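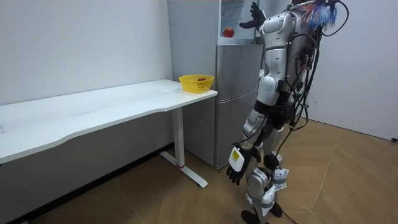

Suta at the refrigerator, one arm raised toward the shelf above it.

Ticket: Hand drops to idle when the arm is overhead
Project: Suta (full-size humanoid, shared workshop, Fuchs Street)
Opened by: Noel Castillo
Assigned to: Boyang Guo
Component: Arm harness / hand bus
Priority: Normal
Status: Closed, fixed

Summary
The hand on the shelf-side arm stops accepting finger commands when the arm is raised for the shelf reach. The arm joints keep tracking. The hand controller reports a watchdog timeout and goes to idle, which leaves the fingers limp. The same hand at table height does not show the fault. It has been seen since the harness was re-dressed in March.

Setup
Hand controller: Jevow, one per hand, firmware as shipped.
Bus adapter: Pirnel, two channels, one per arm. Each channel carries the arm joints first and the hand last.
Hand watchdog: 300 ms.
Hand command rate: one frame every 10 ms.
Termination: at the adapter and at the hand end.
Robot standing, tethered, both legs powered and holding. Trunk does not move during the test.

Steps to reproduce
1. Start the robot in the standing pose and enable both arms.
2. Open and close the shelf-side hand at the side of the body. Works.
3. Run the shelf reach at normal speed. Hold at the top.
4. Command an open-close cycle.
5. The fingers move part way or not at all. The log shows HAND_WDT followed by HAND_IDLE.
6. Lower the arm and clear the fault. The hand works again.

Expected
The fingers follow commands over the full range of the arm.

Actual
Out of 80 shelf reaches with the logger running, 17 ended in a hand timeout. All of them were in the top part of the motion or in the hold. No timeouts on the way down.

Log excerpt (trimmed)
reach_shelf: start
reach_shelf: at target, holding
hand: cmd open
hand: cmd close
hand: WARN no ack
hand: WARN no ack
hand: HAND_WDT
hand: HAND_IDLE
arm: tracking ok

Comment, Boyang Guo
Joints tracking while the hand times out does not clear the bus. The hand is the last node on the channel, so a break anywhere past the wrist joint takes out the hand and nothing else. It also takes out the far terminator. Check whether the error counters on the arm joints go up at the moment of the fault. If they do, the terminator is going away and this is wiring. If they stay flat, look at the Jevow board and its supply.

Also swap the channels at the adapter before opening anything. If the fault stays with the arm, the Pirnel is not the problem.

Comment, Noel Castillo
Channels swapped. The fault stays with the arm. Adapter ruled out.

Hand supply measured at the wrist breakout with a scope, arm up and fingers cycling. There is a small dip on closing, well above the brownout level in the Jevow manual, and it is the same size with the arm down. Supply ruled out unless it is very short and I am not triggering on it.

Joint error counters do increase. They sit flat during the raise, then climb in bursts at the top. The wrist joint climbs fastest. The shoulder hardly changes.

Comment, Boyang Guo
Wiring, then, and toward the hand end. Before pulling the sleeve off, run the grasp test at table height for a proper baseline. I want to know if the counters are flat with the fingers loaded and the wrist turned in, or only flat when the hand is hanging and doing nothing. Use the same object each time. Approach from the refrigerator side so the forearm ends up over the end of the table, and keep the wrist below the elbow.

Comment, Noel Castillo
Baseline set up with the yellow basket on the right end of the table and an apple as the object. Upper fingers over the top, thumb and lower fingers underneath. The head view is good enough to check finger placement without walking over to the table.
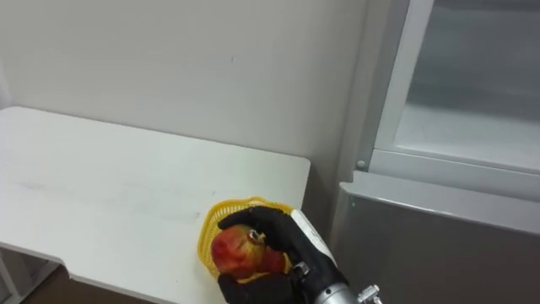

Counters stayed flat for the whole table-height run. I left the hand bus polling at the normal rate with the fingers closed on the fruit and took 2,000 acknowledgements in a row with no gap. I then rolled the wrist from one limit to the other with the fingers closed. Still flat.

So load on the fingers does not do it, and wrist roll does not do it. What remains is elbow extension, shoulder elevation, or the two together.

Next test, arm unpowered and moved by hand, bus live:
Elbow straight, shoulder down: clean.
Elbow bent, shoulder up: clean.
Elbow straight, shoulder up: errors, and the hand drops out after a few seconds.
Elbow straight, shoulder up, harness pushed toward the elbow by hand: clean again.

Comment, Boyang Guo
The harness is short. When it was re-dressed the forearm run was tied down at both ends, and whatever slack there was is now upstream of the shoulder where it does no good. With the elbow straight and the shoulder up, the pull goes into the hand connector.

Do not just cut the tie and call it fixed. Pull the connector and look at the crimps. If it has been taking load for a few weeks the contacts may be damaged, and then it will come back at some other pose.

Comment, Noel Castillo
Forearm sleeve opened, hand connector out. Findings:

The housing latch is fine.
One bus contact had backed out of the housing far enough to see. It pushes in and does not click.
The crimp on the same wire holds the conductor but missed the insulation. All of the load was on the strands, and some are broken.
The other bus wire is properly crimped.
The power pair is in a separate connector and looks good.

Resistance on the bad wire reads normal with the cable relaxed and goes open with a light pull. This agrees with the counters.

The tie at the wrist end was on the far side of the last bend, so the cable had no free length between the tie and the connector.

Repair performed
1. Cut the wire back past the broken strands and crimped a new contact, this time with the insulation in the rear wings.
2. Replaced the second bus contact as well, to keep both wires the same length.
3. Removed the wrist tie. Fitted a new one on the near side of the bend, with a service loop between it and the connector.
4. Loosened the ties above the elbow, fed slack down through the shoulder with the arm fully raised and the elbow straight, and tightened again in that pose.
5. Checked the terminator at the hand end with power off. Correct value across the pair.

Comment, Boyang Guo
Step 4 is the one to copy into the build notes. Harness ties on the arms get tightened with the arm at full reach. The old notes say "neutral pose" and that is how this happened. Check the other arm before closing. It was dressed on the same day by the same person, who was me.

Comment, Noel Castillo
Other arm checked. Its contacts are seated and the crimps are correct, but the cable is tight at full reach there too. Slack moved down in the same way. No errors on that channel before or after.

Retest on the repaired arm, same script as the original report: 80 shelf reaches, no timeouts, joint counters flat. I also held the arm at the top and cycled the fingers until the hand motors reported warm, with no change.

One thing noticed during the retest. After the connector was refitted, the thumb closed slightly less than before on the same command. The Jevow board loses its thumb zero if it is powered with the bus open. Re-ran the zero routine with the hand empty and the offset went away. Anyone unplugging the hand connector should power the hand down first, or plan on re-zeroing.

Changes to build notes
Arm harness: tighten ties at full reach, elbow straight, shoulder up.
Hand connector: leave a service loop between the last tie and the housing. Tug test each contact before inserting.
Hand bus: log joint error counters by default. They were off and had to be switched on for this ticket.
Jevow hand: zero the thumb after any reconnection made with power on.

Left open, separate ticket
HAND_IDLE releases the fingers immediately. With an object held overhead this means a drop. Boyang wants the hand to hold its last position for a set time after a watchdog trip and then release. The Jevow firmware has a parameter that looks right for this, but the manual gives no units for it. Noel will test it at table height first.

Resolution: Fixed. Damaged bus contact at hand connector replaced, harness slack redistributed on both arms.
Closed by: Boyang Guo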